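## 4. 도착 등록 단말 설치와 첫 등록

이 장은 임시 접수소에서 Pellila 등록 단말을 처음 켜는 사람을 위한 것이다. 공급사 안내서에는 "15분이면 누구나 설치할 수 있다"고 적혀 있는데, 그 말은 믿지 않는 편이 낫다. Trosotden 접수소에서는 케이블을 찾는 데만 그보다 오래 걸렸다. 아래 절차는 현장에서 통했던 순서대로 적었고, 공급사 안내서와 다른 곳은 따로 표시했다. 개정일은 2021년 11월 5일이다.

### 4.1 시작하기 전에

상자에는 단말 본체, 지문 판독기, 전원 어댑터, 짧은 연결선이 들어 있다. 라벨 프린터는 별도 상자로 온다. 두 상자가 같은 날 도착한다고 가정하고 근무표를 짜지 말 것.

다음도 미리 챙긴다.

- 접지된 콘센트 두 개. 발전기를 쓰는 곳이면 무정전 전원 장치도 필요하다.
- 종이 등록부 한 권과 볼펜. 단말이 멈추면 결국 이것으로 일한다.
- 현장 책임자 계정의 초기 비밀번호 봉투. 봉투가 뜯겨 있으면 설치를 멈추고 재발급을 요청한다.
- 해당 접수소에서 쓰는 언어별 고지문 출력본.

> **주의:** 고지문이 없는 언어권의 사람에게 화면의 자동 번역만 보여 주고 동의를 받지 않는다. 공급사는 자동 번역이 "충분하다"고 설명하지만, 무엇에 충분한지는 밝힌 적이 없다. 7월 점검 때는 '보관'이 '구금'으로 옮겨진 문장이 그대로 화면에 떠 있었다.

### 4.2 단말 연결

1. 단말을 평평한 탁자에 놓는다. 신청인과 담당자가 화면을 함께 볼 수 있는 각도로 돌린다.
2. 지문 판독기를 본체 **뒷면** 단자에 꽂는다. 공급사 안내서의 그림에는 옆면 단자로 되어 있으나, 옆면에 꽂으면 인식이 자주 끊긴다.
3. 전원을 연결하고 상태등이 녹색으로 바뀔 때까지 기다린다. 60초가 지나도 주황색이면 전원을 뽑고 2번부터 다시 한다.
4. 화면에 접수소 코드를 묻는 창이 뜬다. Trosotden은 353, Annan은 415이다. 코드를 잘못 넣으면 기록이 다른 접수소로 들어가고, 되돌리려면 본부에 서면으로 요청해야 한다.
5. 날짜와 시각을 눈으로 확인한다. '자동 동기화됨'이라는 표시는 근거로 삼지 않는다. 체류 기한은 등록 시각부터 계산되므로, 시계가 하루 틀리면 그 손해는 신청인이 본다.
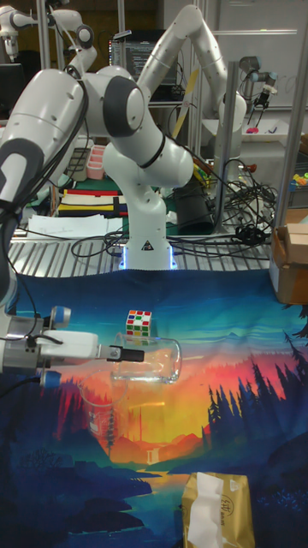
*탁자 위의 투명한 유리병과 큐브, 흰색 로봇 팔.*

### 4.3 첫 등록 시험

실제 신청인을 받기 전에 시험 등록을 한 번 끝까지 해 본다. 직원 자신의 지문은 쓰지 않는다. 시험 모드에서 넣은 지문은 자동 삭제된다고 되어 있지만, 삭제 기록을 보여 주는 화면은 어디에도 없다. 판독기와 함께 온 시험용 패드를 쓴다.

1. 첫 화면에서 **설정 > 시험 모드**를 고른다. 화면 윗부분에 노란 띠가 나타나야 한다.
2. 이름 칸에 '시험'이라고 넣는다. 이름과 성이 나뉘지 않는 경우를 확인하려면 성 칸을 비워 둔다. 오류가 나면 성 칸에 붙임표를 하나 넣는다. 같은 이름을 두 번 쓰지 않는다. 나중에 가족 관계 조회가 꼬인다.
3. 생년월일 칸에 연도만 넣어 본다. 단말이 1월 1일을 제멋대로 채우면 **'날짜 미상'** 상자를 표시한다. 이 상자는 기본값이 꺼짐이다. 미성년 여부가 걸린 항목의 기본값을 왜 그렇게 정했는지 물었지만 아직 답을 받지 못했다.
4. 시험용 패드로 지문을 찍는다. 품질 점수가 낮으면 다시 찍되, 세 번을 넘기지 않는다.
5. 라벨을 출력하고, 라벨의 번호와 화면의 번호가 같은지 한 자리씩 대조한다.
6. 시험 모드를 끈다. 노란 띠가 사라졌는지 본 다음 단말을 재시작한다.

> **참고:** 손을 많이 쓰는 일을 했거나 손에 상처가 있는 사람은 지문이 잘 읽히지 않는다. 단말은 이때 '비협조'라는 사유를 먼저 제안한다. 그대로 누르지 말고 **'판독 불가'**로 바꾼다. 한번 저장된 '비협조'는 이후 심사 서류까지 따라간다.

### 4.4 의료 확인 항목

단말에는 기초 의료 확인을 위한 문항이 들어 있다. 등록 담당자는 이 문항을 대신 채우지 않는다. 의료 인력이 없는 시간대에는 **'보류'**를 누르고, 종이 등록부에 보류 시각을 적는다. 보류 건은 23시간이 지나면 목록 아래로 밀려 보이지 않게 되므로 교대할 때마다 목록을 끝까지 내려 확인한다.

급한 증상을 호소하는 사람이 있으면 등록을 중단하고 의료진을 먼저 부른다. 저장하지 않은 내용이 지워진다는 경고가 떠도 무시한다. 다시 입력하면 된다.

### 4.5 전송과 보관

등록 기록은 Pretomdale 서버로 전송된다. 공급사 자료에는 "실시간"이라고 되어 있으나, 통신이 약한 부두에서는 저녁에 한꺼번에 올라가는 일이 많다.

1. 교대 전에 **전송 대기** 숫자를 확인하고 종이 등록부에 적는다.
2. 숫자가 0이 아니면 다음 근무자에게 말로 알리고, 서명을 받는다.
3. 단말을 끄기 전에 잠금 화면을 건다. 전원 단추만 누르면 마지막 신청인의 기록이 다음에 켤 때 그대로 나타난다.

> **주의:** 단말을 다른 접수소로 옮길 때는 반드시 **기기 초기화**를 한다. Annan에서 넘겨받은 단말에 이전 접수소의 기록이 남아 있던 적이 있다. '로그아웃'으로는 지워지지 않는다.

### 4.6 자주 나오는 오류

| 표시 | 공급사 설명 | 현장에서 할 일 |
|---|---|---|
| 판독기 없음 | 판독기 교체 필요 | 뒷면 단자에 다시 꽂는다. 대개 이것으로 된다. |
| 중복 의심 | 동일인 등록 | 사진과 본인 진술을 확인하기 전에는 합치지 않는다. 형제자매에게도 자주 뜬다. |
| 언어 미지원 | 영어로 진행 | 통역이 올 때까지 보류한다. |
| 전송 실패 | 잠시 후 재시도 | 두 번 실패하면 종이 등록부로 전환하고 시각을 적는다. |

표에 없는 오류는 화면을 그대로 두고 현장 책임자를 부른다. 공급사 상담 전화는 평일 낮에만 받으며, 배는 대개 밤에 들어온다. 종이로 받은 등록은 5장의 절차에 따라 나중에 단말에 옮겨 넣는다.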